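The recovery shoe thing, again

Every summer the same article comes back under a new headline. This July it was "recovery footwear," and the claim is that what you put on your feet after a walk or a run matters as much as what you wore during it. Maybe more, if the person writing gets a cut of the sale.

I read more than 60 product pages on this over a few weeks, which says something about how my evenings are going. Onduneo promises that its foam "gives energy back to tired feet." Back from where? If I'm sitting on the couch, what energy is going in? Flodik says its footbed was "developed with movement in mind," a sentence you could also print on a shopping cart. Feltico at least talks about comfort, and then ruins it with a little chart where the bars have no numbers on them.

I wrote to Feltico and asked what the bars stood for. The reply thanked me for my interest and offered a discount code.

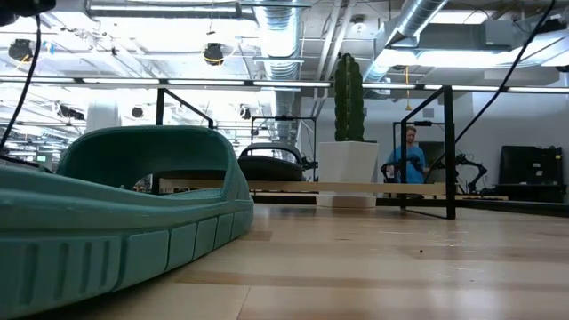

Teal slide, ribbed sole, darker one behind it.

My problem with the whole category is that "recovery" is never pinned down. Sore muscles mostly get less sore on their own over a couple of days. So if you wear a special shoe for three days and feel better on the third, the shoe gets the credit. You could run the same test with a hat. I'd like to see people wear one brand for a month and a cheap pair for a month, without knowing which was which, and then be asked about it. I know that's hard to do with shoes, since you can look down. Still, someone selling a lot of foam could afford to try.

The reviews don't help. Nogueira, the comparison site everybody links to, has 600 reader comments under its top pick and I got through a depressing number of them. Most were written in the first week. "Just arrived, already love them!" Fine, but I want to hear from the person whose pair has been through a winter of taking out the trash. Those people don't post. They've either thrown them out or forgotten they own them.
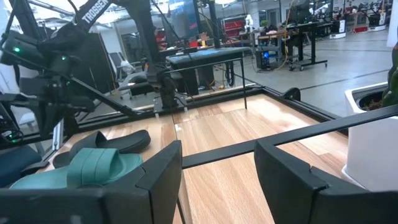
Price is where I get really grumpy. The cheap ones and the expensive ones are sold with nearly the same words, and the gap gets explained with "proprietary" this and "advanced" that. Take away the copy and ask what a slide is. It's a sole with a wide strap over it. The teal one and the black one on that table both fit the description, and I couldn't tell you from looking which would do more for a sore heel – or whether either would do anything. Color I can judge. The rest I'm supposed to take on faith.

I'm not saying soft shoes don't feel nice. They do, and after a long day on a hard floor I want soft ones as much as anybody. "Feels nice" is a perfectly good reason to buy a thing. I just don't see why it has to be dressed up as medicine and marked up to match.

If anyone has a real study, with a comparison group and numbers on the bars, send it over and I'll read the whole thing. I've been asking for 2 years and so far I have the discount code, which has expired.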